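Workshop notebook, November — dog agility gear, Somcombe shed
Teeter base and tunnel holders 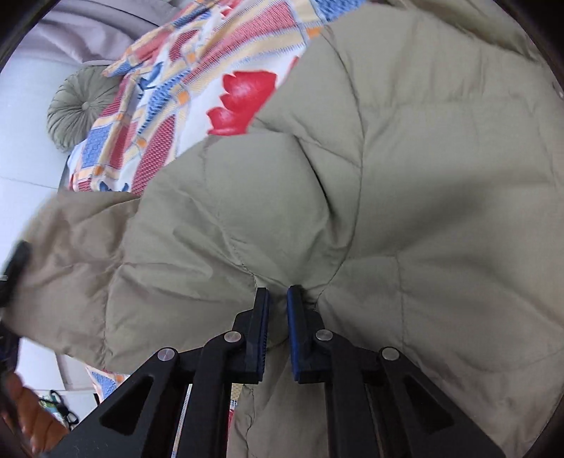

Khaki quilted comforter, gripped at a fold.

Started 8:40 am. Picked up where Maja Baran left off on the teeter. Pivot bushing on the Bisier base has worn oval, so the plank drops with a bit of sideways kick at the contact end. Pulled the bushing and turned a new one from the nylon offcut. Fits snug. Greased lightly, will check again after the next club night.

Drop time with the standard weight on the end was slow before the repair. Haven't retimed it. Need the good stopwatch back from Moreira.

Tunnel holders: the old saddle bags hold 8 kg of sand a side and still creep on the indoor turf. Dogs hitting the second bend hard are moving the whole tunnel a hand's width by the end of a class. Cut new saddles from the heavy PVC, 42 cm wide where the old ones were narrower, so the strap sits flat between the wire ribs. Stitched two. Machine skipped badly on the corners until I went up a needle size.

Bokusell quoted 1,300 for enough PVC to redo the lot, or some 2,000 with the webbing and buckles included. Dearer than I'd like. Could reuse the old buckles — most are fine, the grey ones are brittle and should go in the bin.

Jump cups: sorted, no changes. Colour tape on the wing uprights is peeling again at the 300 height.

To do
Retime teeter, small dog and large dog
Finish remaining saddles
Ask Maja which sand she used, the fine stuff leaks at the seam
Dogwalk hinge pin still missing its clip

Stopped at noon, glue setting on the table edge.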